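Two-arm bench cell, Fellholm workshop: inspection checklist with comments

Inspected by: Hideaki Hamada
Comments reviewed by: Dorottya Tóth
Date: 2 May 2024
Cell hours at inspection: 3093
Last full inspection: October

Marks used: OK, OK with comment, Attend (may run, fix before next inspection), Stop (do not run).

Part A. Before power

A1. Mains isolator switches off and can be locked. OK.

A2. Isolation lock and tag kept at the cell. Attend. The lock was there, the tag was not. A spare tag has been taken from the Mundov cell. Order two more.

A3. Emergency stop button turns, latches and releases. OK with comment. The button is stiff to release. It has been like that since it was replaced in October and is no worse.

A4. Frame posts and rails tight at the corners. OK with comment. One corner bracket on the rear rail took a quarter turn. All the others held. Mark the bolt with paint pen so we can see if it moves again.

A5. Wall panels secure, no loose weave or threads that could catch a gripper. OK. The fabric on the left wall has been pressed back into its channel.

A6. Base rail fixings. OK. Checked with the torque wrench at the setting on the cell card. Please do not check these by hand feel, even if you have done them many times.

A7. Arm mounting plates, left and right. OK. No movement with the arm pushed by hand at the elbow.

A8. Tabletop clean and flat, no chips at the edges. OK. Wiped with a damp cloth only. The Stillton cleaner left a film last time and the parts slid on it.

Part B. Cables and boards

B1. Arm cables free of cuts, kinks and flat spots. OK with comment. Look closely at the last hand's width before each gripper. This is where the previous cable failed, and from outside there was almost nothing to see.

B2. Cable slack allows full reach without pulling. OK with comment. The right arm cable has enough slack but it lies on the tabletop for part of its length. It can get under the tray if the tray is put down carelessly. See comment 1.

B3. Circuit board on the front rail: fixed, wires seated, no bare ends. OK. Each wire given a light pull. Do not lean tools or clipboards on the front rail.

B4. Connectors at the arm bases fully home. OK. The right one needed pushing in slightly. It had not worked out far enough to lose contact.

B5. Dust and crumbs cleared from the slotted panel at the front. OK. Vacuumed with the soft brush. A small screw was found in one of the slots. It does not match anything on either arm, so it has gone in the odd screws tin.

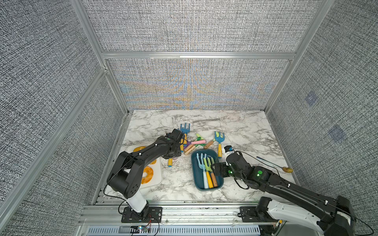

Part C. Power on, arms still

C1. Stand clear, reset the stop, switch on. Both arms hold position without sagging. OK.

C2. Gripper indicators come on. OK. If they stay dark, switch off and go back to B4 before trying anything else.

C3. Unusual noise or smell within the first few minutes. OK. Fan noise only.

C4. Temperature of elbow housings after 52 minutes holding still. OK. Both comfortable to touch with the back of the hand. Lock off before touching. If one is clearly warmer than the other, write it down even if neither is hot.

Part D. Moving, slow speed

D1. Each arm through its full range, one at a time. OK with comment. The left arm has a faint tick near full stretch. It was there at the last inspection and is written in the Benmoussa service notes as acceptable up to a limit of 9 ticks per full sweep. Today it was under that.

D2. Both arms together over the tray area. Distance kept between grippers. OK. The arms stop before they meet, as set.

D3. Emergency stop pressed during movement. Both arms stop at once. OK. Repeated with the arms at a different height, same result.

D4. Gripper open and close, no load. OK.

D5. Gripper on a toy rake handle, lift, hold, lower. OK with comment. Good grip on the thicker handles. See comment 2 about thin ones.

D6. Gripper finger pads. Attend. The left pads are worn smooth at the tips. The cell card gives 1000 hours for a set and these are past it. A new set is on the shelf.

Part E. Work area and parts

E1. Tray undamaged and sits flat. OK.

E2. Rakes and other garden pieces free of cracks and sharp edges. OK with comment. Rake tines should be looked at one by one. A split tine will mark the pads.

E3. Bottles kept in the cell have their caps on tight. OK.

E4. Nothing left on the table that is not on the parts list for the current job. OK with comment. The list had not been brought up to date after the kitchen pieces were added. Corrected by hand and initialled.

Comments

1. Right arm cable. I would like a clip on the base rail to lift the loop off the table. The adhesive clips we tried came away, so it should be the screw type. Until it is fitted, whoever resets the tray should look for the cable first and move it by hand with the arms stopped. HH

Agreed. Leave the slack as it is when fitting the clip. If it is pulled short the arm will drag on it at full reach and we will be back to replacing cables. DT

2. Thin handles. With the worn pads a thin handle turns in the grip when the arm swings. It does not drop, but it lands at the wrong angle. Please repeat D5 after the pads are changed before altering any of the grip settings. HH

Change both sides at the same time, even though the right pads are still fair. We had uneven grip at Mundov after changing one side only. DT

3. The tick in the left arm. Count it again at the next inspection, same speed and same sweep, and write the number on the cell card. DT

Result: cell may run. Open items: A2, D6, comment 1.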